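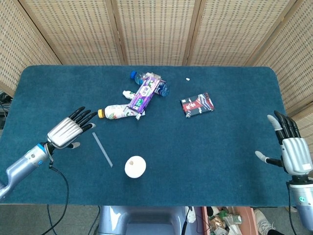 Ticket 63, Plokeno station, remote control. Opened by Simone Portela, Saturday morning.

Hello all, and sorry in advance for the length of this one! The left hand has started lagging behind my glove again, though only when I close the fingers, and I've now lost three demonstrations of the tidy-up task to it. The right hand follows me beautifully. I was going for the white bottle with the yellow cap, the one lying under the end of the purple box, and by the time the fingers had caught up I'd already moved my wrist on. I've restarted the glove software twice and swapped the batteries, no change. Delay reads 200 ms on the left and 12 on the right.

Reply from Wafula Shemweta, Lonurari support:
Thank you Simone, lovely clear report, and no need to apologise. Could you have a look at the black cable hanging under the left hand? It loops down past the front of the table, and I'd like to know the plug at the far end is pushed fully home. Please stop the arms first, then run the finger check again without recording.

Simone:
Plug was half out, bless it. Left now reads 12 as well. I'll redo the lost demonstrations after lunch, so please leave this open until then.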